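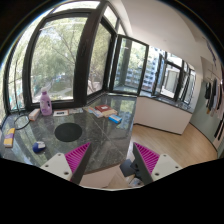
Brodar Skadlow 2 Smart Home Hub

Product code: SK2-UK
Status: in stock
Supplied with: hub, power supply with UK plug, flat Ethernet cable, wall bracket, two screws and plugs, quick start card

Overview

The Skadlow 2 is a local control hub for lights, heating valves, sensors, blinds and plugs. It replaces the first Skadlow, which remains supported for security updates only. All rules and schedules are stored and run on the hub. An internet connection is needed for first registration, for software updates and for control away from home. It is not needed for day-to-day use.

The hub has no microphone and no speaker. Voice control is available through a separate assistant on the same network, using the Matter bridge described further down.

What has changed from the first Skadlow

The radio board is new. Zigbee and Thread now have separate aerials, where the earlier model shared one between them and had to switch. Owners with a mixed set of devices should see fewer late responses from battery sensors. The Ethernet socket has moved from the side to the rear so that the hub can sit flush against a wall. The status light can be dimmed or switched off in the app. The reset button is recessed and needs a paper clip.

Backups made on the first Skadlow can be restored to the Skadlow 2. Rules, room names and schedules carry over. Zigbee devices have to be paired again by hand. Rigoberto Alvarado of the Brodar firmware team has written a migration note, which is linked from the Downloads tab. Please read it before resetting the old hub, as the backup file cannot be made afterwards.

Specification

Radios: Zigbee 3.0, Thread, Bluetooth Low Energy (pairing only)
Wi-Fi: 2.4 GHz and 5 GHz
Wired network: one Ethernet port, 10/100
USB: one USB-C port, power only
Power: 5 V DC, supplied adaptor
Paired devices: up to 400 in total across all radios
Stored rules: no fixed limit
Operating temperature: 0 to 40 °C, indoor use only
Mounting: shelf or wall
Casing: matt white or matt graphite
Battery backup: none

The device limit includes bridged devices. A bridged lighting controller with ten lamps attached counts as eleven devices, one for the controller and one for each lamp.

Choosing a position

Place the hub near the middle of the home and off the floor. Keep it at least a metre from the broadband router, and do not put it in a metal cabinet or behind a television. Large appliances, foil-backed insulation and mirrors all reduce range. Thick stone or brick walls will usually call for a repeater. Most mains-powered Zigbee plugs and lamps act as repeaters once paired. Battery devices do not.

If the hub is wall-mounted, fit the bracket with the arrow pointing up. The hub slides down onto it and clicks. To remove it, press the tab underneath and lift.

Setting up

Connect the Ethernet cable first, then the power supply. The status light shows amber while the hub starts and changes to white when it is ready. Open the Brodar app, choose Add Hub and scan the code on the base. The first software update starts automatically. Do not unplug the hub while the light is flashing.

Wi-Fi can be set up once the update has finished. The Ethernet cable may then be taken out. We recommend leaving it in for homes with a large number of sensors.

Pair mains-powered devices before battery ones, starting with those closest to the hub. Devices that were used with another system must be reset before they will be found. The reset procedure differs by maker and will be in the device's own instructions.

Matter bridge

The Matter bridge is off by default. To enable it, go to Settings, Connections, Bridge. Lights, plugs, blinds and temperature sensors are passed through to other systems. Heating valves are passed through with setpoint and current temperature, but schedules stay on the hub. Door locks are not bridged.

Compatible ranges

Szabo radiator valves: full support, including open window detection
Szabo room thermostats: full support
Ploltico blind motors: open, close and position; tilt is not supported
Ploltico remote switches: single and double press; long press needs firmware 1.8 or later
Other Zigbee 3.0 devices: basic functions in most cases

The full list is kept on the compatibility page and is maintained by Hertta Toivonen. Requests for new devices can be sent from the app under Help, Request a Device. Please include the model number printed on the device itself, as the number on the box is often a retail code.

Known issues

Some older Ploltico motors report their position in reverse. Turn on Invert Position in the device settings. A hub restored from a backup may show the wrong time zone until it is restarted. Group dimming of more than 40 lamps at once can be uneven. Splitting the lamps into smaller groups avoids this.

Warranty and returns

The hub carries a 2 year warranty from the date of purchase. Unused hubs may be returned in their original packaging. Remove the hub from your account before sending it back, or the returns desk will not be able to process it.

Page last revised October 2022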